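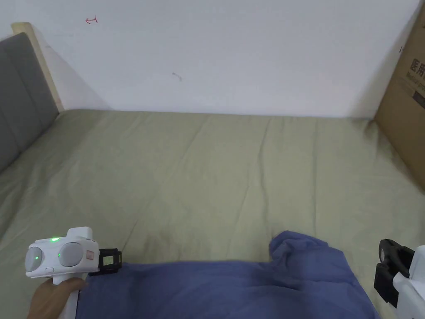

Retell
By: Florante Gatchalian
Narrated by: Jerome Rivera
Length: 17 hrs and 5 mins
Unabridged audiobook, memoir

Performance

Rivera reads at a steady pace and keeps the voices apart without overacting. Volume drops in chapter 2 — I had to turn it up — and is level after that. The print edition runs 598 pages, and nothing seems to be missing.

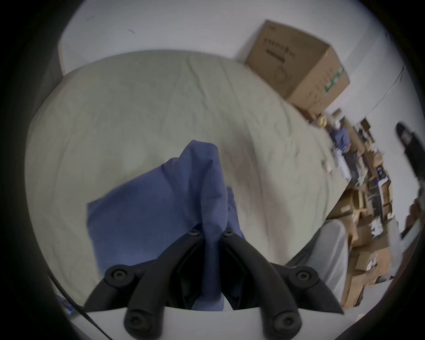

Story

The years in Zitenberg are the strongest part. Dates are clear and the family names are easy to follow. The shipping office chapters repeat themselves and could lose an hour. Four stars.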